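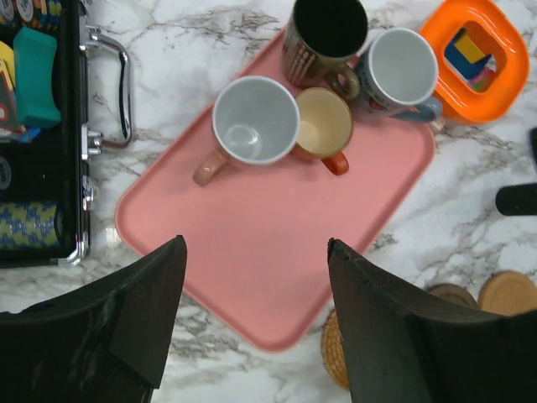
Four mugs on the pink tray, marble counter. The open case at left holds the poker chips.

Mugs and Coasters, Counter Set

This page covers the drinkware kept for game evenings at the Otunow house. Entries are by Liesbeth Lambrechts, last revised June 20, 2021. The house list runs to 139 items, most of them games, and the rest of it is on the Dulach pages.

The tray is plastic, rectangular, with rounded corners and a low raised rim. It takes four mugs if the handles are turned outward or allowed to overlap the rim. Mugs with ring handles, such as the dark brown one, need more room than their diameter suggests. The blue-patterned mug goes on last.

Coasters are round, in two types: woven rattan and wood. House rule is one coaster per mug, on marble as well as on the table. Rattan lets air under the base but holds crumbs and has to be shaken out. Wood wipes clean and marks if a wet mug is left on it overnight. The wooden ones get oil every November.

Mugs are washed by hand. Tea rings come off with baking soda and a soft cloth, left for nearly 6 minutes. 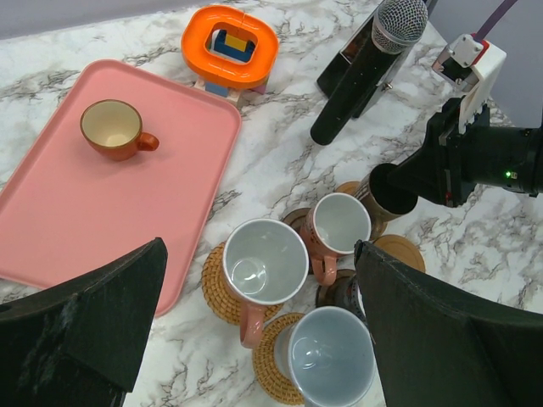 Régis Carré wrote in to say that he would drop the rattan altogether, as his own set from Gruvard went out of shape after 2 winters and the mugs started to rock. He now uses only wood, and stores the coasters flat under a heavy book.

Next page: card boxes and chip cases.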